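Handout 4: Reading a Novel in Translation

Week four already, and we finally get to the book I've been wanting to teach all year! *Solgate* is a short novel (31 chapters, some of them barely a page) set in a river town that is slowly moving uphill, house by house. Please have it finished before class. If you only manage half, stop at the end of the ferry chapter and don't skip ahead.

## Who is telling this?

The narrator never gives a name. For the first few chapters you'll take this person for a schoolteacher, and then comes the letter from Saltov, and suddenly you have to go back and reread everything. Do go back! Mark each place where the narrator says "we" and ask who is included. In the opening it's the whole town. By the flood it might be two people.
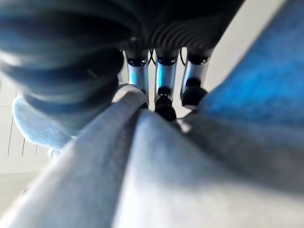
Watch the tenses too. The translator keeps the present tense for anything that happens near the water, even in memories. It reads a little strangely in English at first, and then you start to hear it, like somebody leaning in closer. Compare these two lines:

> We carried the beds up in April.

> The river is at the second step and my mother is counting.

Both events belong to the same week. What does the shift do to you as a reader?

## Long book, short book

The first edition ran to 946 pages. The author cut it down to 300 for the second, and that is the version we have in English. I love this fact. Whole families went out of the book, and you can still feel them in it: the Boonyarit bakery is mentioned in passing a good many times, always as if we'd been inside. In the long version we had been.

So when a detail seems to come from nowhere, make a note of it. Gaps are part of how this novel works. 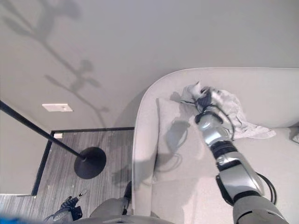 Dana objected in last year's seminar that a reader shouldn't need to know about a missing edition to enjoy the one in her hands, and that the bakery had simply struck her as a place everyone in town knew. I think that's a terrific reading, and you're welcome to argue for it in your paper.

## Terms for this week

- **Frame narrative:** a story told inside another story. The letter is one, and so is the ferryman's tale.
- **Ellipsis:** time the narrator leaves out. The biggest one falls between the flood and the wedding.
- **Free indirect style:** a character's thoughts slipped into the narration with no "she thought." Look at the aunt on the stairs.
- **Domestication:** a translator's choice to make foreign things sound local. Find one place where ours does it and one where ours refuses.
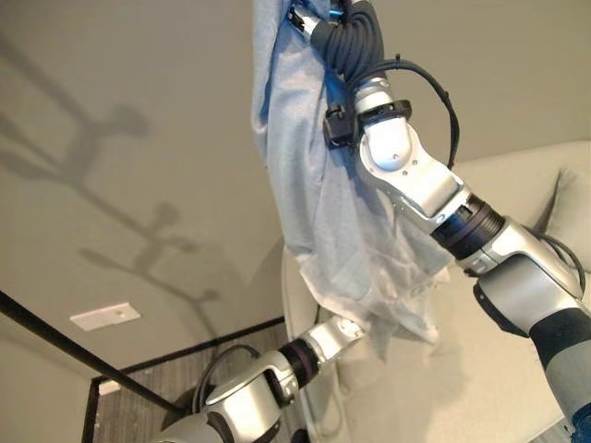 ## For discussion

1. Why does the town of Sokow get a map and the new town none?
2. The mother counts steps, spoons, neighbors. When does she stop?
3. Read the last page out loud, twice. Where did you slow down?

Response paper: two pages on a single paragraph of your choice, due Oct 29, 2011. Pick one you don't fully understand. Those make the best papers, every time! Drop it off in Room 808 or bring it to class.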